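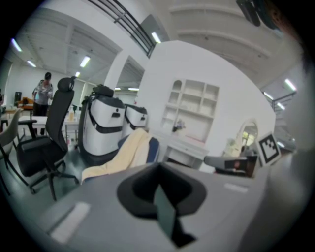

White table, bottles, mesh chair. Yellow cloth on the navy chair back.

Apr 11, 2013
Estíbaliz Lozano
2 min read

Bench tidy, continued from March, when we swore it would take one afternoon.

The small bottles now live on the white table until someone writes proper labels. The Dunmore box held 58 labels and we have used none of them. Please don't decant anything into an amber bottle because it looks more scientific.

Yellow cloth: goes over a chair back to air, colour no longer negotiable after the Osico wash. If you need the navy chair, move the cloth. Do not sit on it and then ask me about your trousers.

The mesh chair is the good one. It keeps migrating to whoever complained last – currently me, so no hurry. The light grey shell chair is fine for anyone staying under ten minutes.

Still to do:
- wipe down table with the Sinham stuff (800 mL left)
- find the lid for tray 2151
- decide whether the orange unit under the monitor is storage or decor

Lid may be in Flurkden's crate. Ask before opening, they get funny.

Recent entries
Tray 2151, again
Labels: a plan
Who moved the good chair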